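Storing Winter Bedding and Padded Clothing

Most loss of warmth in stored down and fleece comes from two causes: residual moisture and long compression. Both are avoidable with ordinary equipment. The method given on this page suits quilts, comforters, fleece blankets, padded coats and vests. Leather and fur need separate treatment.

Sort before washing

Read the care label on every item. Down, polyester fill and fleece take different dryer settings and should not share a load. Close all zippers and hook tabs. Empty the pockets, including the inner ones. Check seams for small feathers working through the stitching; a seam that sheds before the wash will shed more after it. Repair splits with a fine needle and polyester thread. Cotton thread shrinks at a different rate and puckers the shell. 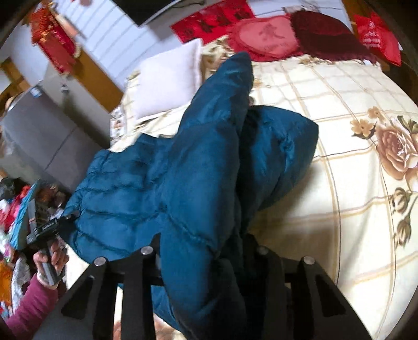 Down clumps when it is washed and must be broken up during drying. Use a front-loading machine, a gentle cycle and half the usual amount of liquid detergent. Powder tends to remain in the fill. Do not use fabric softener on down or fleece. On a jacket with horizontal stitched baffles, work along one baffle at a time and feel for lumps between finger and thumb. A lump means the fill is still damp, even where the shell feels dry. Glossy shells are the most misleading in this respect, as the surface dries well ahead of the filling.

Drying

Set the dryer to low heat. Add 2 clean tennis balls and stop the machine at intervals to shake the item by hand. A full-size down comforter needs a large drum; if it fills the drum completely, take it to a laundromat. Air drying works only in a warm room with moving air, and the item must be turned several times a day. After the last cycle, leave everything spread out overnight before packing. Warm fabric sealed in a bag gives off moisture as it cools.

Fleece

Fleece is simpler. Wash it inside out, cold, with nothing that sheds lint — towels are the worst offenders. Line dry or tumble without heat. Heat flattens the pile and the damage is permanent. Matted areas can be lifted with a soft clothes brush, worked in one direction only.
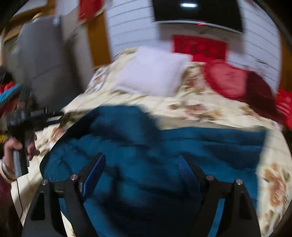
Fleecy blanket, dark teal-blue, crumpled.

Fold fleece in thirds lengthwise, then roll it loosely from one end. Rolling leaves fewer hard creases than stacking and makes it easier to remove one blanket without disturbing the rest. Do not place anything heavy on top.

Containers

Breathable cotton bags are the best choice for down. The Korar bag in the large size measures 80 cm on the long side and holds one double comforter without pressure. The Flomell zip case is stiffer and stacks better, but has a plastic window that should face away from direct light. Vacuum bags save space and are acceptable for polyester fill over a few months. They are not recommended for down, which loses loft when held flat for a full season.

Cedar blocks discourage moths but do not kill larvae. Sand the blocks lightly each year to renew the scent, and keep them out of direct contact with pale fabrics, as the oil can mark.
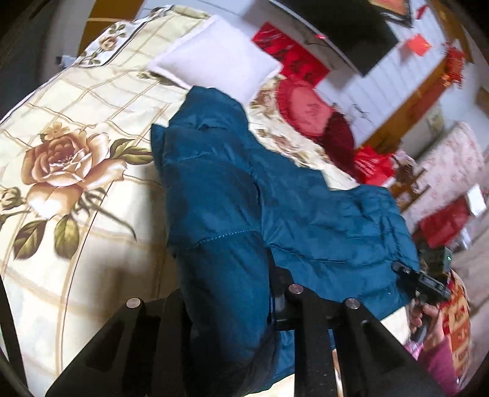 Choose a shelf in an interior closet over an attic or basement. Attics run hot in August and basements run damp for most of the year. If a basement is the only option, raise the containers at least 13 cm off the floor and leave a gap behind them. A small hygrometer is useful — open the door or run a dehumidifier when it reads above 67 percent.

Printed cotton quilts

Refold printed and pieced quilts halfway through the storage period, along different lines. Sharp folds kept in one place weaken the fibers and show as pale stripes. Pad each fold with a rolled sheet of acid-free tissue. Where a spare bed is available, storing quilts flat on it, under a plain sheet, is better than any container.

Labels

Write the contents and month of packing on a card and tie it to the handle. Adhesive labels leave residue on cotton. At the end of the season, air each item for a day before use, and shake down pieces from the shortest edge so the fill redistributes evenly.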